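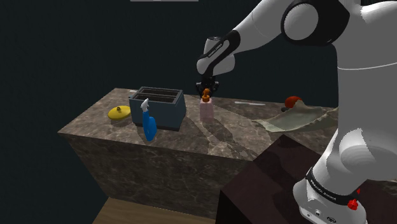
Robot arm and pink bottle with orange cap. Computer rendering.

Home | Syllabus | Readings | Handouts | Contact

Handout 8: Local Equality Ordinances and Their Enforcement
Instructor: Sadia Talpur

1. Scope

A local equality ordinance usually covers three fields: employment, housing, and services open to the public. The Grovthorpe ordinance covers all three and lists sexual orientation and gender identity as separate grounds. The older Kellura text lists only sexual orientation. Claims by transgender residents there had to be brought under the ground of sex, with mixed results (see Popescu, reading 2).

Check the definitions section first. A ground that is listed but left undefined will be defined by whoever hears the first case.

2. Who may file

Model A: the affected person only.
Model B: the affected person, or an association acting with written consent.
Model C: as in B, plus an association acting in its own name where no single victim can be identified, e.g. a discriminatory job notice.

Grovthorpe follows Model C. Kellura follows Model A.

3. Time limits

A complaint in Grovthorpe must be filed within 90 days of the act. For a continuing act — a standing policy, a repeated refusal — the period runs from the last occurrence. Students often apply the continuing rule to a single refusal whose effects last. That is an error. The effects may continue while the act does not.
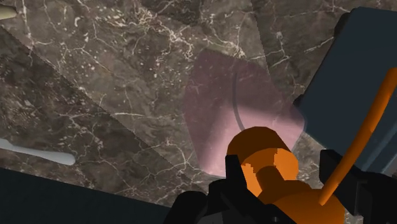 Marble surface with translucent pink panel (rendering).

4. Burden of proof

Step one: the complainant presents facts from which discrimination may be presumed. Step two: the respondent must show that the treatment had another cause. The presumption does not arise from membership in a group alone. A comparator helps but is not required in Grovthorpe.

5. Remedies

The Grovthorpe office may order the act to stop, order a policy rewritten, or impose a fine of up to 1,995 per act. It may not award damages. Those require a separate court claim, and the office's finding is admissible there but not binding.

6. For the February session

Read Maruyama, chapter on associations as parties, to page 96. Prepare a short note: would the Sasaki tenancy complaint survive under Model A?

Recent handouts
Handout 7: Protected Grounds
Handout 6: National Law and Local Powers
Handout 5: Reading a Draft Bill

Comments (2)

Takeshi Tanabe: In section 3, does the period stop while mediation is pending?

Sreekumar Unnithan: Yes, if both parties signed the mediation form. It was in Handout 7.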